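## Setting up the card tray

Before you begin, clear yourself a good stretch of table. The Cilturberg tray is happiest on a flat top with a little elbow room on all sides, and if you are pushing two tables together (plenty of us do, especially when several people are sorting at once), keep the tray well over on one of them so it never straddles the seam.

1. Set the wooden tray down with the long rows running left to right as you sit. Press lightly on each corner. If it rocks, turn it around and try again before you go hunting for something to put under it.
2. Wipe out the slots with a dry cloth. A soft paintbrush does a lovely job in the narrow ones.
3. Take just 5 cards from the Londo deck and spread them over the tray, some toward the back and some toward the front. These are your marker cards, and they'll show you how far apart your groups are going to sit.

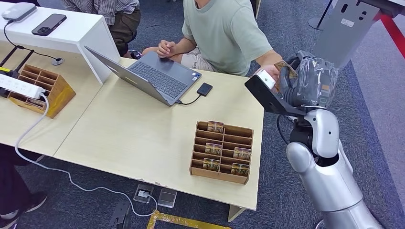
4. Slide each marker card straight down until it touches the bottom of its slot. It should stand up by itself without pinching. Please don't force a card that feels tight! Try the next slot along.
5. If you keep your list on a laptop, type in the row and slot for each marker now, while it's all fresh in your mind. You'll be very glad of it when the deck is spread over every surface you own.
6. Add the rest of the cards in small handfuls, working from the back row forward. A full Londo deck has 450 cards, so take your time and stop for a coffee somewhere in the middle. Most people get through nearly 400 of them before they wish they had brought a cushion.

**Note:** Deolinda Prata, who drew up the original Sobczak sorting list, leaves one slot free at the end of every row. We do the same at Dinddale, and it makes late additions much easier.

**Caution:** Keep drinks, power strips and trailing cords away from the slots. Run any cord off the side of the table where feet won't find it.
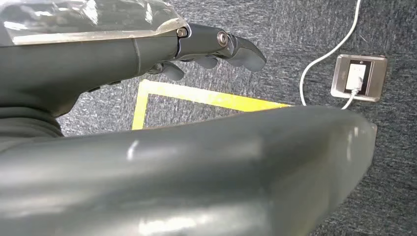 *Fig. 2. Clear wrap draped over the forearm.*

### Handing cards across the table

Sorting goes along nicely with company. Hold the card by its edges, printed face showing, and wait until the other side has a proper grip before you let go. Cards that land on the carpet should be brushed off before they go back in the tray.

If you're stopping for the night, leave the marker cards where they are and lay a clean tea towel over the top. In January, when the heating is on, give the wood 60 minutes to settle after moving the tray from a cold room.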